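6 de agosto de 2018

Segunda-feira. Cheguei à oficina às oito menos um quarto e a caixa da Kela já estava em cima do banco, aberta. A Paraschiva Văduva tinha passado no domingo para ir buscar os parafusos que faltaram da outra vez e deixou-me um papel com a lista do que ainda está por verificar. Sete pontos. Fiz quatro.

O kit é a garra manual da Kela, a de dois dedos, que andamos a avaliar desde maio. A Flendberg pede 3.176 euros pelo conjunto completo, com o software e um ano de assistência. A Ultach vende uma parecida mais barata, mas sem peças de substituição, e o manual só vem em inglês. Ainda não decidi. O Sjöberg continua sem responder ao meu pedido de orçamento e já não conto com ele.

De manhã montei os dedos. O manual manda apertar primeiro a base e só depois os dedos, e fiz assim. O esquerdo entrou bem. O direito ficou com uma folga pequena e tive de o desmontar e voltar a montar. Perdi nisso quase uma hora. A chave que vem na caixa é curta de mais e acabei por usar a minha.

Depois, abrir e fechar. O plano da Paraschiva fala em 200 ciclos seguidos antes de pegar em qualquer coisa. Cheguei ao fim deles às onze e meia, com a mão direita dormente. O gatilho é duro. Escrevi isso na folha e sublinhei, pois quem trabalhar um turno inteiro com aquilo vai queixar-se. O fecho não mudou do princípio para o fim, pelo menos que eu sentisse.

Almocei sopa e pão no banco lá de fora. Estava muito calor e voltei cedo.

À tarde passei às tampas de rosca. De lado pega bem. De cima escorrega se não for ao centro, e das duas vezes em que me distraí a tampa saltou para o chão. As borrachas dos dedos ganham pó depressa e o manual não diz com que se limpam. Passei um pano húmido e continuei. Tenho de perguntar à Flendberg se as borrachas se vendem à parte e a que preço, porque isso pesa mais na conta do que o desconto que nos ofereceram.

A Paraschiva telefonou às quatro. Quer a opinião por escrito até ao fim da semana. Disse-lhe que a máquina serve para peças pequenas e que o preço me parece alto para o gatilho que tem. Ela acha que se pode negociar. Talvez. Ela negoceia melhor do que eu.

Ficaram três pontos para amanhã: o peso com o braço esticado, a gravação e o ruído. Arrumei as chaves, varri e saí às seis. Comprei melão no caminho para casa.
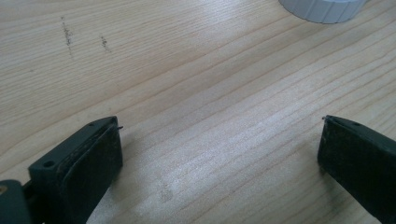
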